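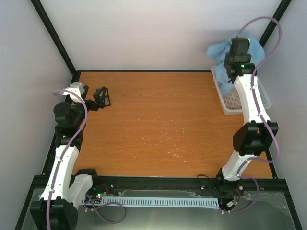

*Light blue cloth at the wood-grain table, Irnby workroom.*

# About the Lunlow School of Household Practice

The Lunlow School teaches the care of cloth, clothing and household linen. Instruction is given at our main building in Lunlow and at a smaller workroom in Irnby, which opened with one long room and now occupies the full ground floor. The School enrolls 59 students each year in 4 sections, and every section follows the same course of study.

## What We Teach

The first term is devoted to folding. Students begin with small plain pieces such as washcloths, napkins and dish towels, and work on a clear tabletop. A crumpled cloth is opened, laid flat, smoothed from the center outward and folded to the size of the shelf on which it will be kept. Fitted sheets, shirts and knitted items are taken up in the second term, together with sorting, mending and storage.

Students who complete both terms may continue to the Dinu Certificate, a course of 10 weeks in the running of a linen room. Certificate students keep the School's own stock of towels, table linens and aprons in order and are responsible for the monthly inventory.

## Our Rooms and Equipment

Work at the School is done standing. Tables are wiped down before each session and are kept free of pins, cups and personal belongings. Small scuffs in a tabletop are accepted as ordinary wear. A surface that catches or pulls at fabric is taken out of use until it has been refinished.

Practice cloths are issued in solid colors, which allow edges and creases to be seen easily. They are laundered on site and retired to the rag bin when the hems fail.

## The Fasus Collection

The School maintains a reference collection of household textiles, including 13 sample books of weaves and hems. The collection may be consulted by current students during workroom hours and by outside visitors on written request to the office.

## Admission

Applications for the fall term are accepted through the end of June. No previous training is required. Course outlines, fees and the supply list are available from the Lunlow office.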